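Equipment and Purchasing > Kitchen and Catering Automation

Simulate first or buy the arm first? Trying to set a budget

tlavoie
Posted 9:14
I look after equipment for a small group that wants a robot arm to clear plates and sort food at a sink. We have money for one proper purchase this year and the paperwork has to be in by the end of April. Two quotes so far. Stistis want the arm, gripper and stand sold together. Negri will sell the arm alone and let us add a gripper later. In the meantime we have been running the task in simulation on a desktop we already own, and I'm being asked why we can't simply carry on like that for another year. This is the sort of layout we are working with.

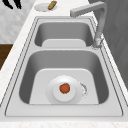
Simulated sink, plate with orange item in the near basin, gripper top left

My question is how much of the budget should go on hardware now and how much on simulation time and a second workstation. Any real figures welcome.
Thérèse Lavoie

peggotty_k
Posted 9:40
Depends what you want to know at the end of the year. Simulation will tell you if the arm can reach the far basin past that tap. It won't tell you much about a greasy plate. We spent 2,246 on a workstation and never regretted it, but it didn't replace the arm.

Old Marl
Posted 10:05
I'd go the other way. Buy the arm. We sat in simulation for 24 months because each quarter there was a reason to wait, and when the arm finally came the mount didn't fit the worktop. All the reach work had to be done again. A tape measure would have saved us that.

peggotty_k
Posted 10:22
That's a mount problem though. You could have put the real mount in the model.

Old Marl
Posted 10:31
We could have if the supplier had sent the drawing before we paid. They didn't. Ask for the drawing, Thérèse, and don't sign until you've got it.

tlavoie
Posted 11:02
Noted. Stistis sent theirs with the quote, Negri have not. I will chase them.

On the reach point, the tap is my main worry. The spout comes out over the far basin and I don't want to pay for a longer arm only to get round it. Moving the tap is cheaper if the landlord agrees. I also need to settle which jobs we are buying for. Lifting a plate and picking up one small piece of food are different jobs for a gripper, and the quotes only talk about weight.

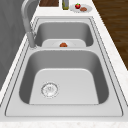

If we limit the first year to single items of food and leave plates until later, the cheaper gripper might do. Negri list a pair of spare fingertips at 286, so I would put those in the first order too. What I can't work out is how quickly fingertips wear. Does anyone have a year of use on theirs?

jonquil
Posted 11:48
Not Negri, but we have a Jaston gripper and got through 2 sets of tips in the first year. That was dry use. Anything round a sink will be worse, I should think. Check what the warranty says about water as well. Ours excluded it completely and we only read that part after delivery.

Old Marl
Posted 12:10
Seconded on the warranty. And budget for a cover.

wexcombe
Posted 12:35
I don't agree with leaving plates until later. If plates are the reason for the project, buy the gripper that can hold a plate. Two grippers cost more than one good one, and you'll have to change the fittings and redo your settings in between. Start with food by all means, but start with it on the final gripper.

jonquil
Posted 12:51
Only if the good one can pick up something small. Ours can't. Wide fingers, fine on crockery, hopeless on a grape.

wexcombe
Posted 13:04
Fair enough. Ask both firms for a trial then. Metasholm lent us a unit for a fortnight and all we paid was carriage. Send your own plates with the request so they know what they're dealing with.

tlavoie
Posted 14:20
Thank you all. I have asked Stistis and Negri for a trial and written to Metasholm for a third quote. For now I have pencilled in the arm and one gripper, spare tips, a cover, and nothing for a second workstation. If the trial slips past the April deadline I will ask for the money to be held over. My manager is not keen on that, so I would still like to hear from anyone who has managed it.

peggotty_k
Posted 14:37
We have, once. Get the supplier to put a later delivery date on the order and ask finance to treat it as committed. Keep the trial terms in writing with it.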